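Speaker notes - planning the budget for a cord and channel cell
Niker spring review, slot is 17 minutes, leave time for questions

OPEN
Start with the job. Cord into a channel. Sounds like nothing. Hands do it fine, arms find it hard - soft part, stiff part, narrow gap. Ask who in the room has priced an arm and stopped there. Wait for hands.

Say up front: the arm is the easy line on the quote. Everyone sends you that number in a day. The rest takes a month.

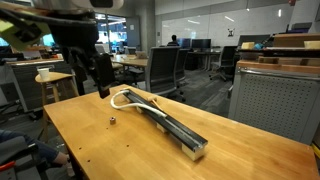
Bench first. People forget the bench. Height, weight, will it shift when someone leans on it. Ours was in the building already, cost zero, still took 2 weeks to agree on where it goes. Put floor space in the plan as a line, even if the figure is blank.

Supports under the rail - foam, wood blocks, whatever. Fine for trials. Do NOT carry foam blocks into the production quote. Naltby did and had to reorder in August.

WHAT GOES ON THE LIST
Read these fast, they have the handout.
- arm, controller, mount
- gripper, plus spare fingers (order them with the gripper, seperate shipping is silly money)
- table to bolt to, clamps
- cable routing
- cord stock for testing. Buy more then you think
- storage close by, drawers are good

One arm or two? Biggest single choice in the whole budget. Price both before the meeting, not after. Second arm is never just a second arm - more guarding, more setup, more training hours.

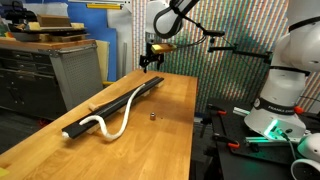 THE GRIPPER LINE
Slow down here. Most of the questions come from this part.

Standard fingers vs custom. Got quotes from Esteban and Brostis, same spec sheet, 13 weeks apart on delivery. Price gap was small. Lead time decided it.

Braided cord is slippery to plan for. Ask the vendor to try YOUR cord, your channel. Send them a box of it. If they won't, that's an answer. 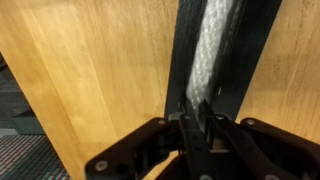 Camera at the wrist - budget it now, mount and cable too. Adding one later means redoing the cable run and paying for the visit again.

Spare screws. Yes really. Put it down as consumables so purchasing doesn't bounce it.

MONEY SLIDE
Split it in 2 - buy once, pay every year. Service, spares and software go in the second pile. Finance only asked us about the second pile.

If short on time skip the leasing bit, go straight to questions. Handouts by the door.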